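ACTA NÚMERO 46

Assembleia Geral Ordinária de Condóminos do Edifício Cuadros

No mês de novembro de 2020, em segunda convocatória, reuniram por videoconferência os condóminos do Edifício Cuadros, com a seguinte ordem de trabalhos:

Ponto 1 – Leitura e aprovação da acta anterior
Ponto 2 – Contas do exercício e quotas em atraso
Ponto 3 – Infiltrações na cobertura
Ponto 4 – Contrato de manutenção dos elevadores
Ponto 5 – Consumo de água nas partes comuns e casa de banho do rés-do-chão
Ponto 6 – Outros assuntos

Presidiu à mesa o Sr. Abelardo Sánchez, condómino do 3.º Dto. Secretariou a administração, a cargo da empresa Mitano. Estavam presentes ou representadas fracções correspondentes a 521 de um total de 1000 de permilagem, conforme lista de presenças e procurações arquivadas junto a esta acta. O presidente da mesa confirmou que todos conseguiam ouvir e ser ouvidos. A fracção do 5.º Esq. perdeu a ligação durante o ponto 2 e voltou a entrar antes da votação.

Ponto 1
A acta anterior tinha sido enviada por correio electrónico com a convocatória. A condómina do 1.º Esq. pediu que ficasse corrigida a referência à arrecadação do fundo do corredor, que pertence à fracção dela e aparecia como parte comum. Com essa correcção, a acta foi aprovada por unanimidade.

Ponto 2
A administração apresentou o mapa de receitas e despesas. A despesa com limpeza subiu em relação ao ano anterior por força do reforço pedido em maio – corrimãos, botões dos elevadores e puxadores da porta da rua passaram a ser desinfectados duas vezes por dia. A despesa com electricidade desceu ligeiramente, depois da substituição das lâmpadas da garagem.

Existem três fracções com quotas em atraso. Duas assinaram plano de pagamento e estão a cumprir. A terceira não respondeu às cartas registadas. O condómino do 2.º Dto. perguntou se já tinha sido ultrapassado o prazo para avançar judicialmente e a administração respondeu que sim.

Deliberação: aprovadas as contas, com a abstenção do 4.º Esq. Mandatada a administração para entregar a cobrança da terceira fracção a advogado, se não houver resposta a uma última carta no prazo de 30 dias.

Ponto 3
A administração recordou que as infiltrações nos dois apartamentos do último andar reapareceram com as chuvas de outubro. A reparação feita no ano passado junto à caleira não resolveu o problema. Foram pedidos dois orçamentos: um da Vostthorpe, para impermeabilização integral da cobertura com tela, e outro de um empreiteiro local, limitado à zona da caleira e às claraboias.

O proprietário do 7.º Dto. informou que tem o tecto do quarto manchado e que a pintura já foi refeita duas vezes à sua custa. Pediu que os danos interiores fossem participados ao seguro do condomínio. A administração vai fazer a participação, mas avisou que a seguradora poderá recusar por se tratar de falta de conservação.

Discutiu-se se valia a pena fazer novamente uma reparação parcial. O Sr. Abelardo Sánchez defendeu a obra completa. O condómino do rés-do-chão A não se opôs, mas pediu que o pagamento fosse dividido. O fundo comum de reserva cobre pouco mais de metade do orçamento da Vostthorpe.

Deliberação: aprovada a impermeabilização integral, com votos contra do 2.º Esq. O valor em falta será cobrado em 7 prestações mensais, a partir de janeiro, de acordo com a permilagem. A administração deve confirmar por escrito o prazo de garantia antes de adjudicar.

Ponto 4
O contrato com a Piltville termina no fim do ano. Houve várias queixas sobre o elevador da direita, que pára entre pisos, e sobre a demora na assistência ao fim-de-semana. A condómina do 6.º Esq. ficou retida no elevador em setembro e esperou quase duas horas. A Piltville propõe manter o preço e incluir assistência em dias feriados. A administração foi encarregada de pedir propostas a mais duas empresas e de enviar o comparativo a todos.

Deliberação: não renovar automaticamente. Decisão final por votação electrónica, depois de enviado o comparativo.

Ponto 5
O contador das partes comuns registou um consumo acima do normal nos dois últimos trimestres. A administração mandou verificar a torneira da garagem e a rega do canteiro, sem encontrar fugas. Suspeita-se do autoclismo da casa de banho do rés-do-chão, usada pelo pessoal da limpeza e pela portaria.

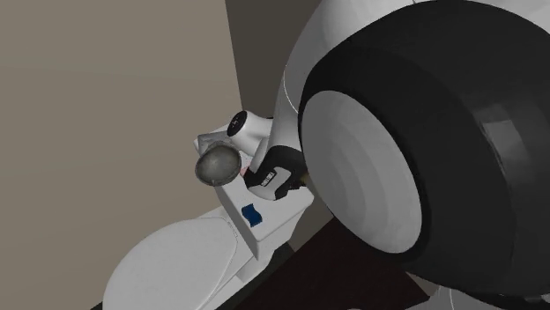
Fig. 1 – Casa de banho, simulação por computador: sanita e tanque do autoclismo.

O condómino do 4.º Dto. sugeriu um autoclismo de dupla descarga. A administração vai pedir ao canalizador que veja primeiro a válvula e a bóia e só substitua o conjunto se for necessário. Foi ainda pedido que se mudasse a fechadura da porta, que prende quando se fecha por dentro.

Deliberação: autorizada a despesa, até ao limite já previsto no orçamento para pequenas reparações.

Ponto 6
a) Lembrou-se que não é permitido deixar bicicletas nem carrinhos no patamar da escada.
b) O 1.º Dto. pediu autorização para instalar um aparelho de ar condicionado na fachada de trás. Deve enviar desenho com a localização da unidade exterior – o assunto fica para a próxima assembleia.
c) Os comandos novos do portão da garagem podem ser levantados na portaria, um por lugar de estacionamento.
d) A iluminação de Natal da entrada mantém-se, sem compra de material novo.

Nada mais havendo a tratar, o presidente da mesa deu a reunião por encerrada às 22h40, tendo sido lavrada a presente acta, que será enviada a todos os condóminos, incluindo os ausentes, e assinada logo que possível na portaria.

O Presidente da Mesa
Abelardo Sánchez

A Administração
Mitano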